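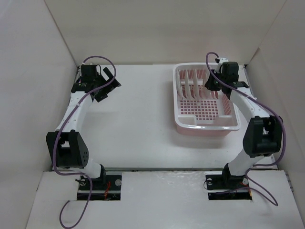

Comment disposer les assiettes dans l'égouttoir ?

Les assiettes se placent sur la tranche, l'une derrière l'autre, en laissant un intervalle entre chacune d'elles.

Consignes de rangement

Rincer chaque assiette à l'eau claire avant de la déposer. Commencer par une extrémité du bac et progresser vers l'autre. Réserver l'espace restant aux bols et aux verres, posés à l'envers.

Laisser égoutter 23 minutes, puis essuyer avec un torchon propre. Vider et rincer le bac chaque mardi.

Toute pièce ébréchée est à signaler à Conall Moriarty, service Intendance, poste 938.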